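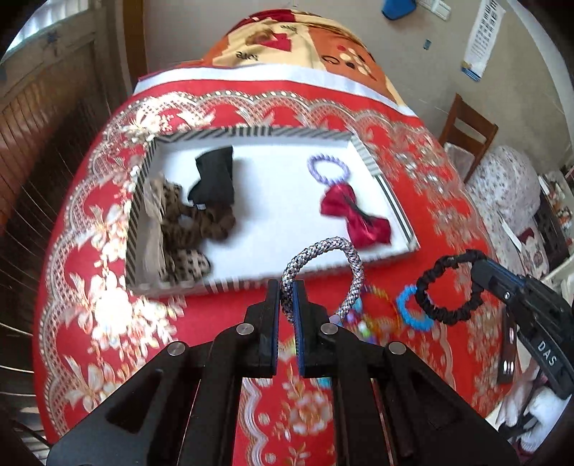
Braroso, im März

Datenblatt zum Korpus Plolura: Kleinanzeigen und Warenbeschreibungen für Haarschmuck und Kurzwaren

Version 2

Gegenstand

Plolura ist eine Sammlung deutschsprachiger Warenbeschreibungen aus dem Kleinhandel mit Haarschmuck, Bändern und Kurzwaren. Der Korpus umfasst 1600 Texte, die dem Archiv des Anzeigenblatts Postix entnommen wurden. Er dient der Untersuchung von Bezeichnungen, die im Handel uneinheitlich verwendet werden, etwa Haargummi, Zopfhalter, Zopfgummi und Haarband.

Herausgeber ist die Arbeitsstelle Bielecka für Wortschatz und Warenkunde. Anfragen sind schriftlich an die Arbeitsstelle zu richten.

Inhalt der Lieferung

texte.csv enthält die Anzeigentexte, je Zeile einen Eintrag.
bezeichnungen.csv enthält die normierten Warenbezeichnungen mit Verweis auf die Belegstellen.
richtlinien.txt enthält die Regeln der Annotation.
aenderungen.txt verzeichnet die Abweichungen gegenüber der ersten Version.

Sämtliche Dateien liegen in UTF-8 vor. Als Trennzeichen dient das Semikolon. Zeilenumbrüche innerhalb eines Anzeigentextes wurden durch ein Leerzeichen ersetzt.

Felder in texte.csv

id: fortlaufende Kennung, wird zwischen den Versionen nicht neu vergeben
text: Wortlaut der Anzeige nach Entfernung personenbezogener Angaben
rubrik: Rubrik des Anzeigenblatts in der ursprünglichen Schreibweise
material: Materialangabe, sofern im Text genannt, sonst leer
form: Formangabe wie geflochten, gerafft oder gebunden
region: Verbreitungsgebiet der Ausgabe, nicht Wohnort der Inserierenden

Annotation

Ein Teilbestand von 300 Texten wurde von zwei Personen unabhängig voneinander annotiert. Abweichungen wurden anschließend gemeinsam entschieden und sind in der Spalte bemerkung der Datei bezeichnungen.csv vermerkt. Die übrigen Texte wurden einfach annotiert.

Das Verzeichnis der normierten Bezeichnungen umfasst 81 Einträge. Zusammensetzungen werden als eigener Eintrag geführt, wenn sie in mindestens einer weiteren Anzeige belegt sind. Mundartliche Formen bleiben im Wortlaut erhalten und werden der standardsprachlichen Form zugeordnet. Offenkundige Druckfehler wurden nicht berichtigt.

Bekannte Einschränkungen

Das Feld material beruht allein auf den Angaben der Inserierenden. Die Bezeichnung Seide steht im Korpus häufig für Gewebe, deren Zusammensetzung sich dem Text nicht entnehmen lässt. Auswertungen zur Verbreitung einzelner Stoffe sind auf dieser Grundlage nicht zulässig.

Sammelanzeigen mit mehreren Artikeln wurden nicht zerlegt. Die Zuordnung der Formangabe zum einzelnen Artikel ist in diesen Fällen unsicher.

Datenschutz und Nutzung

Namen, Anschriften und Rufnummern wurden vor der Annotation durch Platzhalter ersetzt. Die Nutzung ist für Forschung und Lehre gestattet. Eine Weitergabe an Dritte bedarf der schriftlichen Zustimmung der Arbeitsstelle. Bei Veröffentlichungen ist folgende Angabe zu verwenden:

Arbeitsstelle Bielecka: Plolura. Korpus deutschsprachiger Warenbeschreibungen, Version 2. Braroso.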